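Putting our equipment numbers for this year in one place, as people keep asking what a small manipulation lab spends money on. We're at Prallance, in the Citville building. Thread.

1/ We have 20 hand-held grippers on the list. Two years ago the plan was to buy a second arm first and fit everything else around it. Lourenço Quintela talked me out of that and he was right.

2/ Cost per hand-held unit, parts only: 327 dollars. Plates, screws, finger pads, cable, printed marker. The camera and lens are on a separate line because we reuse them when a gripper wears out.

3/ The arm we wanted was quoted by Nogueira with a service contract. The contract was the part that hurt. It renews every year whether you run the arm or not. Ask for that number before you ask for the arm price.

4/ Finger pads are a consumable. Put them under supplies and not under equipment, or purchasing will want three quotes every time you need a bag of them. We set aside 400 dollars for pads and cables and will go over it.

5/ Cables fail at the bend behind the gripper. Buy spares in the same order so they match. 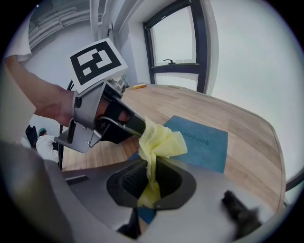 6/ Props need their own budget line. We left them out the first year and paid for them out of travel. Cloth tasks are the cheap ones: a pale yellow cloth held over the opening of a gray device costs next to nothing on the cloth side, and the device is where the money goes. Get two of any device you plan to use in a task. Models get dropped from the catalog and then your old data doesn't match your new data.

7/ Storage: 2,000 dollars for drives. Conceição Correia runs that part and wants the second copy kept in another building. Enen gave us a fair price on the drives and a slow delivery date.

8/ Orders go in by February. The arm is back on the list for next year, with the contract as its own line. I'll post the spreadsheet when purchasing has signed off on it.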